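Jellard Email Review: Six Months of Newsletters for a Small Online Shop

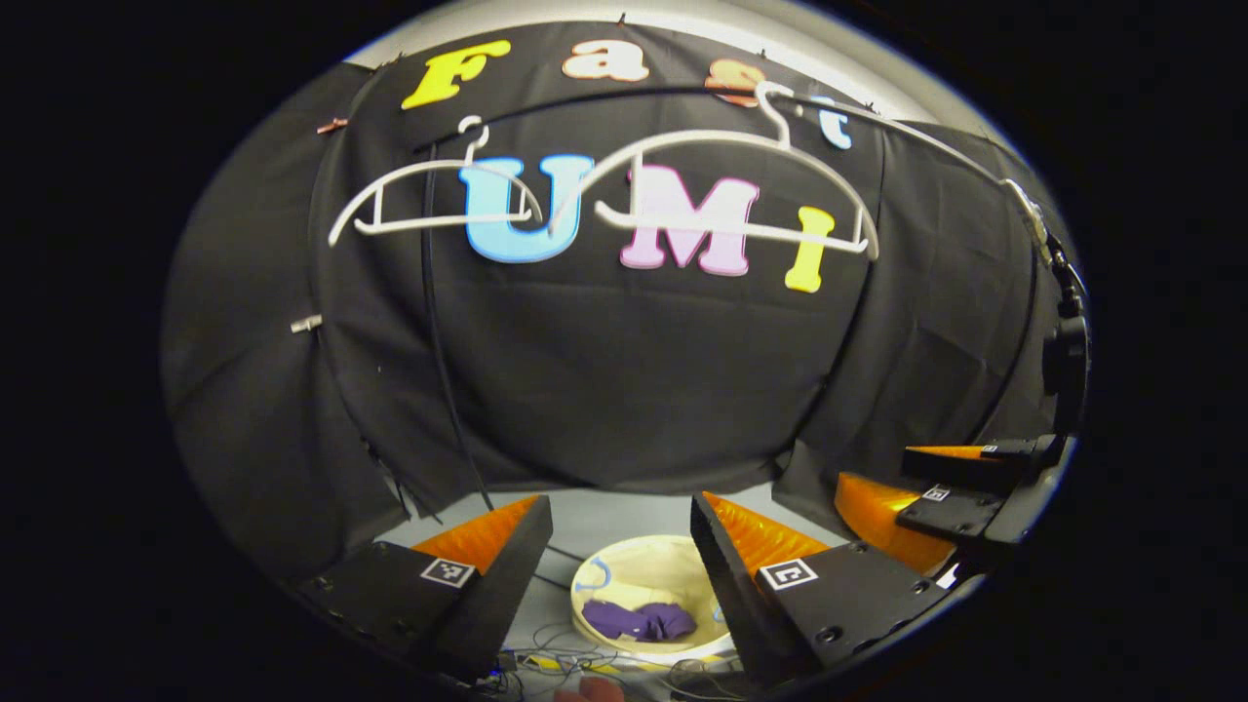 Jellard is an email marketing service aimed at small retailers, and I have used it since the start of the year for a shop that sells secondhand and small-batch clothing. Before that I was on Hollenstein for a little over two years. I send one newsletter a week, plus the automatic messages that go out when somebody signs up or leaves a full cart. My list stood at 1,950 addresses when I moved it over and is at 2,919 now. 

Setup

Moving the list took one evening. You export a spreadsheet from the old service, upload it, and match the columns. Jellard caught 234 addresses that were either duplicates or badly formed and put them in a separate file so I could look through them. A few were simple typing errors that I fixed by hand.

Connecting my domain was harder. You have to add three records with whoever hosts your site, and the help page assumes you know where to find that screen. My host is Sorkcombe and their menu names did not match anything in the instructions. Support answered in four hours with screenshots from the right control panel. I would have liked those in the help page to begin with.

The editor

You build a message out of blocks – text, picture, button, product, divider. It works the way most of these do. Blocks snap into place and there is an undo button that goes back as far as you need. The product block pulls the name, price and picture from your store if you are on one of the platforms they support. Mine runs on Cotetti, and the connection has dropped twice. Both times I had to log in again and wait a few minutes for the catalog to reload.

There are only 16 templates. That is fewer than Hollenstein has, but I used two of Hollenstein's in two years, so it has not bothered me. What does bother me is that saved blocks can't be shared between templates. If I change my footer I have to change it in each one.

The phone preview is accurate. I checked it against three phones at home and line breaks fell in the same places.

Sign-up forms

The forms are the best part of the service. You can set one to show only on certain pages, or only to people who have scrolled most of the way down. I put a small one under the size chart and it brings in more sign-ups than the pop-up on the home page did. I have since turned off the pop-up.

The welcome series that follows a sign-up is easy to edit. You get up to five messages on the standard plan. I use three.

Reports

Each mailing gets a page with opens, clicks, unsubscribes and sales. Opens are unreliable on every service and I mostly ignore them. Clicks are listed link by link, and you can see which product blocks were used and which ones were skipped. In June I moved the sale items from the bottom of the newsletter to just under the header and clicks on them nearly doubled.

Sales figures run a day behind. Hollenstein showed them within the hour. If you run one-day offers you will notice the wait.

There is no good way to compare two months side by side. You can download both and do it in a spreadsheet, and that's what I do.

Price

Jellard charges by list size. The first step covers up to 2,000 addresses, and I went past it in the spring. The bill went up the same day, with an email notice that came the morning after. I don't object to the higher price, but the warning should come first. Unsubscribed people don't count toward your total. On Hollenstein they did, unless you remembered to clear them out yourself.

Paying yearly gets you two months free. I have stayed on monthly billing until the Cotetti connection settles down.

Support

Email only, weekdays. I have written five times. Four of the answers were useful and one was a link to a page I had already said I'd read. There is no phone number on any plan.

Who it suits

A shop with a few thousand subscribers and one person doing the mailings will get along with it. If you need several people in the account with different permissions, look elsewhere – there are only two kinds of user, owner and editor, and an editor can send to the whole list without approval.

I'm keeping it for the rest of the year.

Rating: 4 out of 5

Reviewed Monday, July 6, 2020. Standard plan, paid for by me.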